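Trucos de taller que me traje de la jornada de puertas abiertas (04/08/2026)

Apuntes rápidos, sin ordenar mucho. Fui a la jornada del taller de Urnden, en Flukutholm, a ver los brazos robóticos que tienen montados sobre un banco de trabajo. Iba por los robots y volví con media libreta de cosas para el banco de casa. Los copio antes de que se me olvide la letra que hago.

La demo. Dos brazos, una mesa, piezas impresas en 3D. Coger, dejar, volver a coger. Más lento de lo que esperaba, y mejor así, se ve todo. La entrada, gratis. Aforo 19 personas por turno, llegad pronto que en el mío se quedó gente en la puerta.

Truco 1. Despejar SOLO la zona de trabajo. No recogen toda la mesa. Dejan un círculo libre delante y lo demás alrededor, al alcance. Yo perdía media mañana guardando cosas que luego volvía a sacar. Ahora marco el hueco con cinta de carrocero y dentro no entra nada que no toque en ese momento. Fuera, lo que sea.

Truco 2. La pieza, plana y siempre apoyada igual. El brazo falla si la pieza baila. Tú también, lo que pasa es que corriges sin darte cuenta. Para taladrar o lijar piezas pequeñas: un trozo de esterilla antideslizante de las de cajón debajo. Cuesta nada y se lava con agua y jabón.

Truco 3. Los cables por detras y con holgura. Nos insistieron mucho. Un cable tirante se suelta o arrastra la pieza, uno demasiado largo se engancha. En casa, con el taladro o la multiherramienta: el cable por encima del hombro o colgado de un gancho en la pared, nunca cruzando el tablero. Dejar un lazo de un palmo y sujetar con velcro, las bridas luego hay que cortarlas.

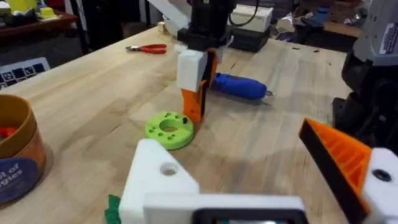
Truco 4. Puntas de agarre con estrías. Las lisas resbalan con el plástico. Lo mismo vale para las mordazas del tornillo de banco: dos tiras de goma estriada (vale alfombrilla de coche vieja) pegadas con cinta de doble cara. Agarran más y no marcan. Las mías llevan ya unos meses y siguen.

Truco 5. Despacio al acercarse, rápido en el aire. El brazo hace el viaje ligero y frena los últimos centímetros. Probadlo al encolar o al meter un tornillo pequeño, de verdad que se caen menos cosas.

Truco 6. Restos fuera entre tarea y tarea. Brocha de pintor vieja, de las anchas, y un recogedor. Ni aspirador ni trapo, la brocha entra en las esquinas. Una virutilla debajo de la pieza y ya está torcida. Para el tablero de madera clara, de vez en cuando lija de grano fino a favor de veta y una mano muy ligera de aceite. Dejar secar toda la noche. Los trapos con aceite, extendidos y al aire libre hasta que sequen, NUNCA hechos una bola en el cubo, que arden solos.

Truco 7. Botes con etiqueta. Preguntó una señora si hacía falta etiquetarlo todo y le dijeron que sí, aunque sea uno solo quien usa el taller. Yo uso cinta y rotulador - la etiqueta en el lateral, no en la tapa, que las tapas se cambian de bote.

Sobre precios, que alguien preguntará. Un brazo del modelo Gilbert, el básico, 1.789 euros según la hoja que repartían, sin las pinzas. No es para casa, vamos. Los dedos impresos sí: te los haces por unos 9 euros de filamento, y sirven como mordazas blandas para un sargento si los adaptas. En Sikirer me dijeron que imprimen por encargo si no tienes máquina, no lo he probado todavia.

Otra cosa. Si vais con niños, las gafas de protección las ponen ellos pero son talla adulto. Llevad las vuestras. Y calzado cerrado, que si no no te dejan pasar de la línea.

La próxima jornada no tiene fecha, apuntan en una lista a la salida. Aparcamiento fatal, mejor dejar el coche junto al puente y andar cinco minutos.

Me falta por pasar a limpio lo de afilar brocas, que lo explicaron en el segundo turno y lo tengo en otra hoja. Lo subo cuando la encuentre.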